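March. Up at 5, no sleep. Still no carry-on. The Pidorel one I ordered was meant to be here yesterday and tracking says "preparing." Preparing what. Dean Hulme at work swears by his old Collano, says 2 wheels beat 4 on cobbles. Maybe. His has a handle that sticks though. 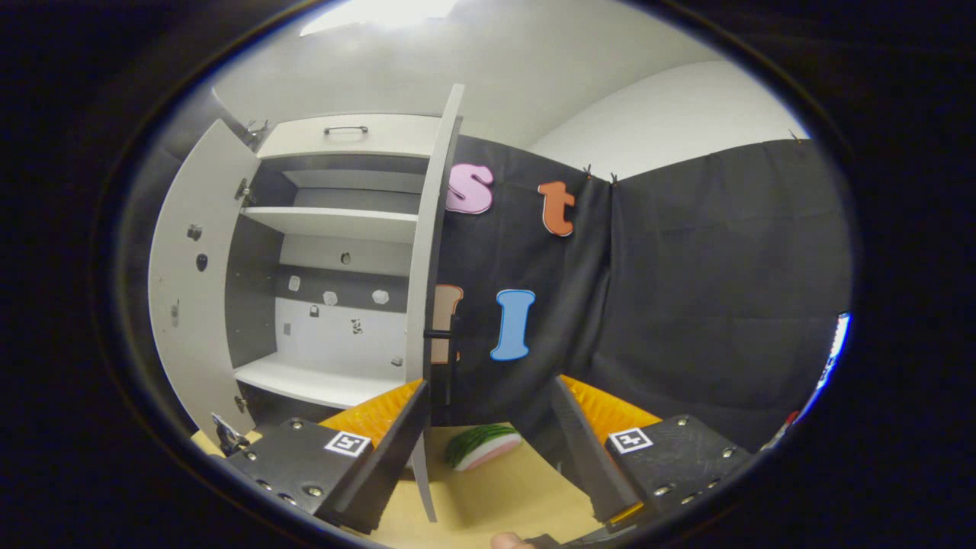 Packing list so far: boots (wear them), gray sweater, adapter, pills. Cubes are no good, zipper went on the big one. Left both cabinet doors open last night to remind me about the travel stuff, short black handle staring at me all evening, and still forgot the luggage scale. Pauline has one, text her. Limit is 29 lbs with the strap, I think?? Check. Greer paid 80 bucks at the gate last time and is still mad abuot it.
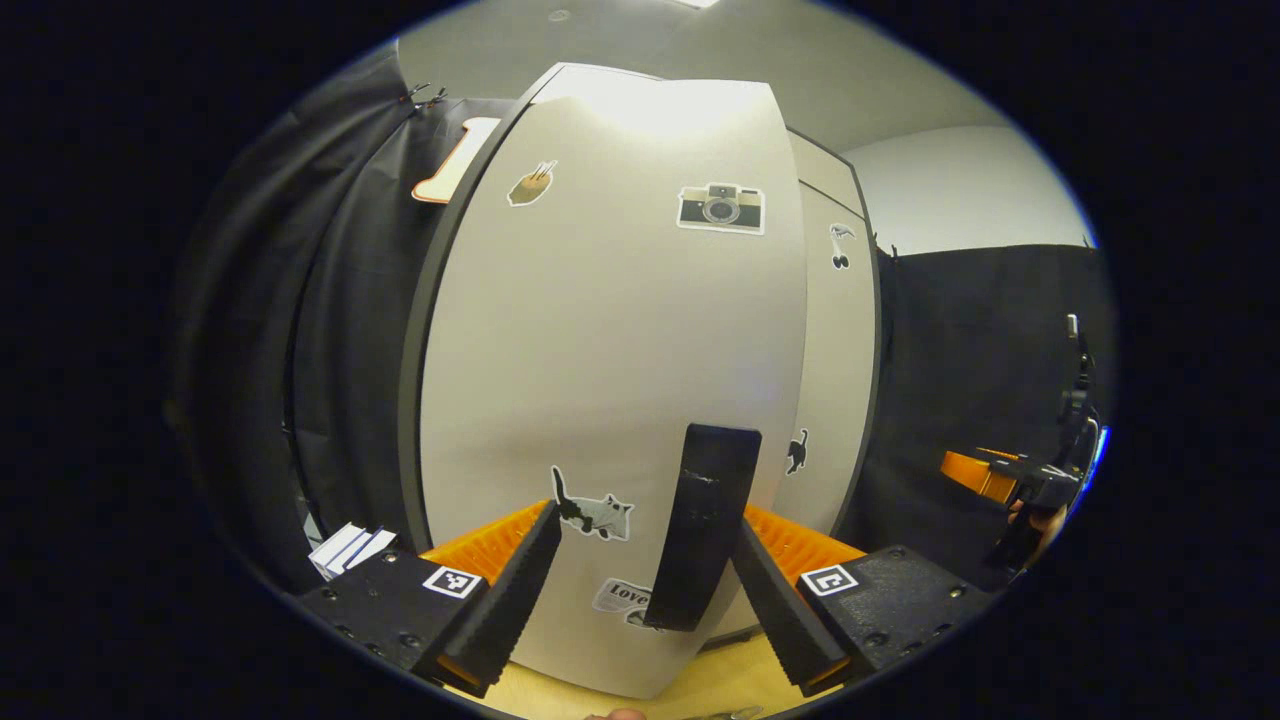 Also need a tag, a real one, not the paper kind. If Pidorel hasn't shipped by noon I'm canceling and going to Prellgate on my lunch. They had a soft one, navy, outside pocket. Ugly but it fits under teh seat. Call Wayne re ride to airport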